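The left arm had been sulking since Tuesday, or so Marisol Rosales put it, and she had looked after the cell at Bemow long enough that people let her use words like that. It would close its gripper well enough, but on opening, one finger lagged a little behind the other, like a child who has been told to leave the party and is looking for a shoe.

"It's the rail," said Ashraful, who was new that July and had read the whole manual on the bus.

"It might be the rail," Marisol said kindly. She had thought it was the rail too, and had cleaned it before breakfast, lying half across the table with a cotton swab and a flashlight between her teeth. Old Afshin Nouri, who had taught her the work back when the company still had its shop in Litden, used to say that you should always clean a thing before you accuse it of anything. So she had cleaned it, and the finger lagged just the same.

They had put down fresh brown paper the evening before, the two of them walking it across the table like people making a bed, and Ashraful had smoothed it with his forearms and been very proud until he saw the wrinkles along the back. Marisol told him to leave them. The arms didn't reach for anything back there, and she had known smoother paper to cover worse tables. 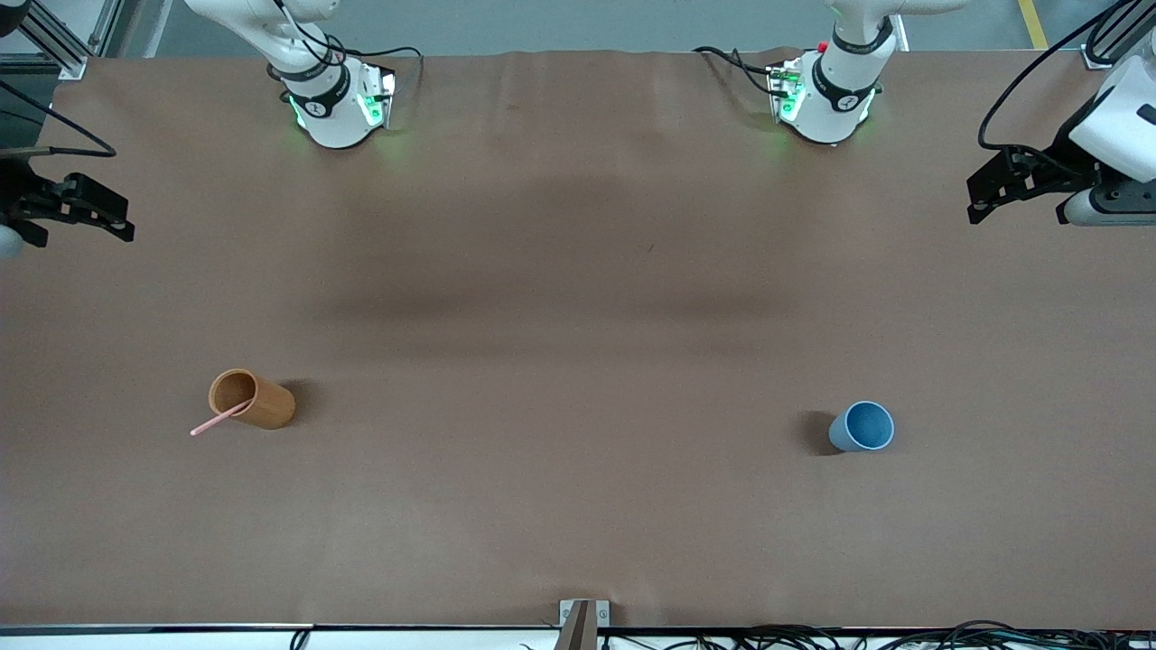 She had him bring both arms up from the keyboard and then stand still and listen, which he found harder than the typing. There was the fan, and somebody's radio down the hall, and under that a faint tick each time the left gripper opened.

"There," said Marisol. "Did you get that?"

He hadn't, so she ran it again, and then again – she was never in a hurry with this part – until his face changed.

"It's not in the fingers at all," he said slowly. "It's further up."

"Power down first," she said, because his hand was already moving.

When the lights had gone out they took the gripper off at the wrist, and Marisol set each screw in the lid of a jam jar that she kept for the purpose. There should have been four. She counted them with the tip of her finger, and then she laughed so that Asuka Yokoyama looked in from the office to see what the matter was. Two of them had been barely holding, and the washers that belonged under them were nowhere.

They found the washers in the drawer, in an envelope marked in Marisol's own handwriting.

"Well," she said, a bit pink, "I suppose I was called to the phone."

Ashraful had the good sense to say nothing and pass her the driver. She let him do the tightening himself, corner to opposite corner, and when they powered up again the fingers opened together, all nine times he asked them to. He would have gone on asking, I think, if she hadn't sent him off to put the kettle on.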